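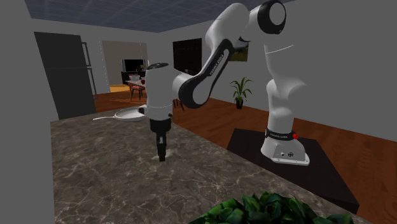

Tiltlow Works to be let in separate units

17 May 2024

The former Curnent joinery works on the eastern side of Drondunmont is to be offered to let as separate units, the letting agent Poirier has announced. The site, now named Tiltlow Works, had been marketed as a single building since the joinery closed.

Planning consent for the change was granted in April. It allows the main building to be divided into 17 units for light industrial, storage, studio or office use. The smallest has a floor area of 507 square feet and the largest 900 square feet. Adjoining units can be taken together, subject to the landlord's agreement, and tenants wishing to do so should tell the agent before the partition walls go up.

Each unit will have its own front door, electricity meter and water supply. Units on the yard side will have roller shutter doors with level access for vans. Those facing the road have larger windows and are expected to suit offices, workrooms or trade counters. Toilets and a small kitchen will be shared between tenants on each side of the building.

Nine of the units will be ready for occupation first, with the remainder to follow once the roof at the rear has been re-covered. Parking is in the existing yard, which is being resurfaced and marked out. The old timber store will be kept for bicycles and bins.

Leases will be for three years as standard, with a tenant's break option after the first. Shorter terms will be considered for new businesses. Rent is payable quarterly in advance, and a service charge will cover the upkeep of the yard, outside lighting and building insurance. Business rates will be assessed separately for each unit once the works are finished.

Viewings are by appointment through Poirier's Drondunmont office. Floor plans, draft lease terms and the energy performance certificate for the existing building are available on request.

Ends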